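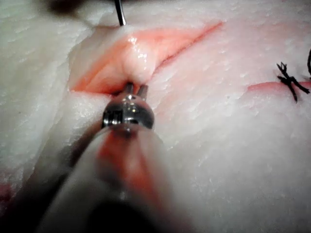 Häufige Fragen zum geplanten Forschungsreaktor Giltitz

Stand: 1. März 2026

Wer steckt hinter dem Vorhaben?
Die Planungsgesellschaft Drornow, an der die Ingenieurfirma Tennant beteiligt ist. Die Gemeinde Giltitz stellt das Grundstück. Unsere Bürgergruppe gehört zu keinem der drei und bekommt von ihnen auch kein Geld.

Was soll gebaut werden?
Laut Broschüre ein »Zentrum für Nuklearforschung und Ausbildung« mit einem kleinen Reaktor, Laboren und einem Hörsaal. Strom wird dort keiner erzeugt. Das steht auch in der Broschüre, allerdings ziemlich weit hinten, und in den Gesprächen am Infostand wurde gern von »Energie für die Region« geredet. Wer auf eine niedrigere Stromrechnung hofft, sollte nachfragen, woher die kommen soll.

Was kostet das?
Im Finanzplan stehen 259 Millionen Euro. Rückbau und Entsorgung sind darin nicht enthalten. Auf unsere schriftliche Frage, wer diese Posten trägt, kam die Antwort, das werde »im weiteren Verfahren geklärt«. Wir halten das für keine Antwort.

Und die versprochenen Arbeitsplätze?
Angekündigt sind 75 Stellen. Wie viele davon in Giltitz ausgeschrieben werden und wie viele am bestehenden Standort Fledcombe bloß umgebucht werden, ist offen. Eine Aufschlüsselung nach Berufen haben wir zweimal angefordert und bisher nicht gesehen.

Wozu braucht man den Reaktor dann?
Genannt werden Materialprüfung, Ausbildung und vor allem Radioisotope für die Medizin.

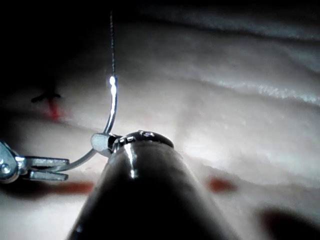 Das medizinische Argument ist das stärkste, und gerade deshalb schauen wir es uns genauer an. Radioisotope werden in der Diagnostik und in der Krebstherapie gebraucht, das bestreitet bei uns niemand. Nur folgt daraus nicht, dass Giltitz sie herstellen muss. Ein Abnahmevertrag mit einer Klinik liegt nicht vor, jedenfalls keiner, den man uns zeigen wollte. Und Medizintechnik ist ein weites Feld: Vieles davon hat mit einem Reaktor im Nachbarort erst einmal nichts zu tun. In der Präsentation von Drornow lief trotzdem alles unter der Überschrift »Spitzenmedizin«, vom Operationssaal bis zum Isotopenlabor.

Wie sicher ist die Anlage?
Forschungsreaktoren haben in der Regel eine viel kleinere Leistung als Kraftwerke, entsprechend kleiner ist das Inventar an radioaktiven Stoffen. Das sagen wir auch denen, die uns lieber etwas anderes sagen hören würden. Ein Sicherheitsbericht für diesen Standort ist aber noch nicht veröffentlicht, und »vergleichbare Anlagen laufen problemlos« ersetzt ihn nicht. Welche Anlagen gemeint sind, ließ Tennant offen.

Wohin mit den abgebrannten Brennelementen?
Im Gespräch sind 2 Varianten: Lagerung auf dem Gelände oder Rückgabe an den Lieferanten. Für die zweite braucht es einen Vertrag mit dem Lieferanten, und der ist noch nicht ausgewählt.

Ist der Zeitplan realistisch?
Geplant sind 3 Jahre von der Genehmigung bis zur Inbetriebnahme. Wir haben gefragt, worauf die Schätzung beruht. Auf Erfahrungswerten, hieß es. Die Erfahrungswerte bekamen wir nicht.

Seid ihr grundsätzlich gegen Kernforschung?
Nein. In der Gruppe gibt es dazu verschiedene Meinungen, auch Befürworter sind dabei. Einig sind wir uns darin, dass der Gemeinderat nicht auf der Grundlage eines Prospekts abstimmen soll.

Wann wird entschieden?
Der Gemeinderat will sich im April mit dem Grundstücksvertrag befassen. Schriftliche Fragen kann man vorher im Rathaus abgeben. Lasst euch den Eingang bestätigen, zwei unserer Schreiben waren später nicht mehr auffindbar.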